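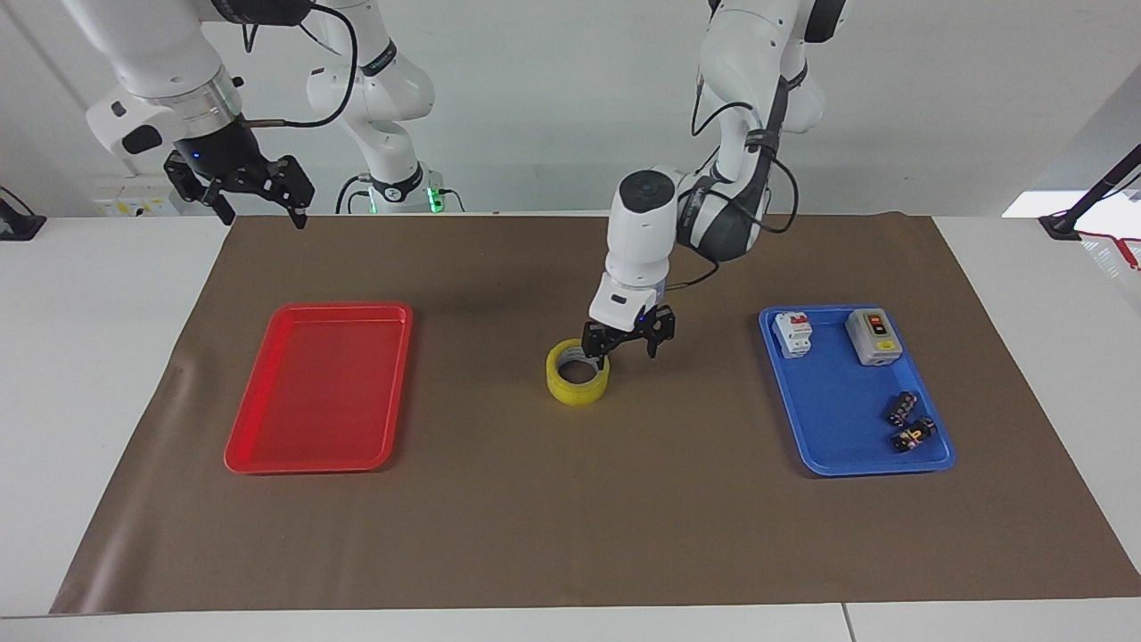

Section 2. Planning and Budgeting Your Two-Arm Bench

Last updated: September

I wrote this section after setting up our own bench at Herach, and it covers the part where you spend money. Read it before you order anything, please! I ordered first and read later, and I'm still using up the wrong cables.

1. Pick your first job and write it down in one sentence. Ours was "sort small electrical parts and tape rolls between trays." If your sentence needs a second "and," save that part for next year's budget.

2. Measure your parts before you choose grippers. Write down the widest one, the flattest one, and anything with a hole you could grip from the inside (a tape roll can be held by its inner rim, so you may get by with a smaller opening than you'd think). Two-finger grippers handled our whole list.

Note: Ask for the gripper price with its mounting plate and cable. The Nestska quote left both off, and they came to $177 per arm.

3. Draw the table at full size. I used brown paper on the floor and stood trays on it, then swung a broom handle where each arm would go. Leave space at the back for the bases and their plugs, and keep the wall sockets where you can still get a hand to them.

4. Add up the cheap stuff. Trays, a mat, clamps, stands, cable ties, spare tape. My total was $554, and I had written down zero. Buy the trays in strong, different colors (red and blue work well for us) so anyone walking up knows which is which.

5. Get the power and network work quoted separately. Sarla Maurya in our shop office caught that Rutherford had folded it into "installation," and once it was on its own line we could compare it with Clovura's price.

Caution: Don't plan on running both arms from a household power strip. Check the rating on each controller and have an electrician look over your plan before you pay a deposit.

6. Set aside hours as well as dollars. We logged 175 hours before the bench was doing useful work, mostly on teaching positions and moving the trays an inch this way or that.

7. Send the finished list to your supplier and ask for lead times in writing. Grippers were our slowest item, so order those first and build the table while you wait. Table assembly is in Section 3.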